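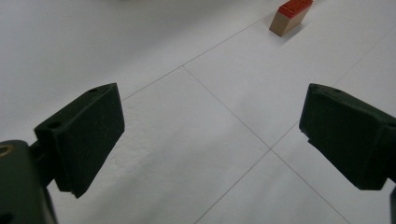

Small block, red top.

Fiction | Short Reads
Home Stories Archive Submit

January 26, 2019
By Zoi Giannakopoulos

The Last Bus to Plamlow

Missed it. Missed it by the length of the parking lot, bag banging on my hip, one shoelace gone. The driver saw me. I know he saw me. He had the inside lights on and I watched his face go by, and then the red lights, then the hill.

Next one, 14 minutes past six. In the morning.

So. Plustham depot at night. One bench, one candy machine, a woman asleep sitting up with her hands in her sleeves. Cold coming in under the door. I had 20 dollars and Dad's watch and a phone at two percent, and I used the two percent to call my brother, who didn't pick up, becuase he never does when it's me.

"Where you headed," the woman said. Not asleep.

"Plamlow."

"What for?"

A funeral, I said. Which was half true. The funeral was in December. I didn't go to that one. I was going now to see the house before my brother sold it, and to say whatever it is you say to a kitchen.

She thought about it. Long face, gray hat. Shoes too thin for the weather.

"Sell it," she said. "Don't go in first. I went in."

Then nothing for a while. The candy machine hummed and quit and hummed.

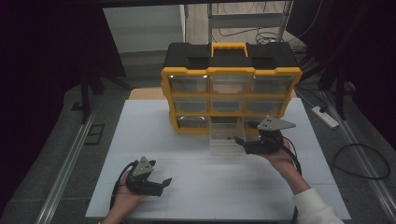
I thought about the kitchen anyway. Mom's chair by the stove, the window that stuck, the radio he kept tuned to a station that went off the air when I was nine. He left it on. Said he liked the hiss. We fought about that radio, me and Dad, the last time I was home — the radio, of all things — and I slammed out and took the early bus, and he stood on the porch with his hand half up. Not a wave. The start of one.

Sixty-three, he was. The paper got it wrong, put 62. My brother never called them to fix it.

"You went in," I said. "What happened?"

"Stayed eleven years."

She laughed then, a big laugh, too big for the room, and I laughed too, I couldn't help it. She gave me half an orange. We ate it and dropped the peel in her hat. She told me about the house, the roof, the man next door who brought soup and later on proposed. She said no. She said no twice and then he moved and she was sorry for a whole winter.

I must of slept. When I woke up it was getting light and the bench was empty beside me, a bit of peel on the wood, and the bus was standing outside with its door open.

Same driver. He looked at me, looked at the shoe.

"Plamlow?" he said.

I stood there with one foot on the step and my hand half up.

Stories Previous Next Back to top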